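Snack table

A snack table is a shared supply of small wrapped foods set out in a workplace, club or waiting room for anyone passing by. It differs from a buffet in that no meal is ever announced, and from a vending machine in that no money changes hands, at least in theory.

Origins

Offices have fed their staff in small amounts for as long as there have been offices, usually by way of a tin that somebody forgot to take home. The wrapped assortment came later, once single-serve packets grew cheap. In the town of Jadstead, the printing firm Stoica put out its first table one August and has been trying to cut the budget for it ever since.

Contents

Most tables carry crackers, wafers, cookies and hard candy, with a piece of fruit added for moral reasons. Assortments are bought by the bag, and the mix is decided by the packer, who seems to be fond of plain crackers. Wrappers are the main guide to what is inside, although regulars tend to go by color and are often wrong.
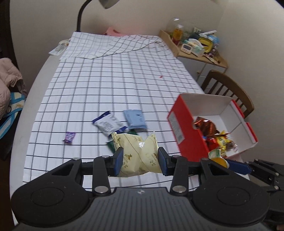 Etiquette

Rules are seldom written down. Taking one item is always allowed. Taking two is allowed if the second is for a colleague, who need not exist. Squeezing a packet to judge its contents and then putting it back is widely practiced and widely condemned – often by the same people.

Solange Toledo, in her short guide "Help Yourself," holds that the last packet of a popular kind may be taken only after 20 minutes of public neglect. Cameron Quinlan's review of the book, dated 09/10/2023, called this limit "generous to the slow."

Decline and refilling

A table is said to be exhausted when only the licorice remains. At Estska, a furniture maker, refills arrive every 9 days, a schedule that suits the supplier. Leftover packets are generally moved to a drawer, where they stay until the desk is sold.

See also: Candy dish; Coffee break; Office refrigerator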